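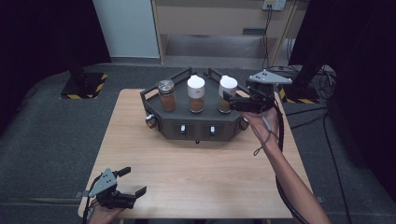

Re: [drolen-users] How varied do the jar examples need to be?

Hi all,

Jumping in on this one since I've spent most of August with a gripper in each hand and I have opinions! Quoting the bit I'm answering:

> We're starting on a spice jar task for our Dumlao arm pair and I'm
> trying to plan the collection. Right now we have 30 examples, all
> from one person, all with the same jar in the same spot on the tray.
> The policy trains fine and then falls apart the moment we swap a
> jar. Do we just need more of the same, or should we be mixing
> things up from the start? Also, do you throw out the clumsy ones?

Mix things up from the start, is my vote. We did the "more of the same" thing on our first round (we call that set Clorkum, don't ask) and got to 100 takes before anyone tried a different lid. It had learned that one jar beautifully. Put a taller one in the same place and the fingers closed at the old height every single time, as if the new jar wasn't there.

What we do now is keep three jars in a row on the hex tray and change which one goes where between takes. Ours are mixed on purpose: one glass with a silver screw cap, the others with white plastic lids, and one of those is taller. The contents are all brownish powder of one kind or another, so the model can't lean on color much and has to look at shape. If you want an easier start, put something bright in one of them and work up to the hard version later.

A few things I'd pass along about the handheld grippers:

Decide early what the idle hand does. I had a bad habit of letting my left gripper drop out of view whenever the right one was busy, and then the left arm copied me and wandered off at playback. Now I keep it low over the near edge of the table with the fingers open. It feels silly for the first hour (and my shoulder complained) but the left side is so much calmer.

Watch the cable. Mine runs back along my forearm, and if I twist past a certain point it tugs and you get a little hitch in the path. Stop, untwist, redo the take.

Get a second person in. We have 2 of us on this set, and our reaches are nothing alike. I come in low from the right, my labmate comes over the top like a crane. I was sure that would confuse things but the mixed set did better than mine alone, so there goes my pride.

As for the clumsy ones, it depends what kind of clumsy. If I miss the jar, back off and then get it, I keep that take and tag it "recovered". Those are worth a lot! If I knock one over and reach in with my fingers to fix it, out it goes. In the last batch we kept 36 takes and I tossed a pile I'm not going to talk about.

One thing I still haven't sorted out: the Lunason export trims the quiet part at the start of each take, and I think we want it. Has anyone found the setting for that? I've been through the menus twice and either it's hidden or I'm blind.

Happy to share our tagging sheet if it's useful, just write me off list.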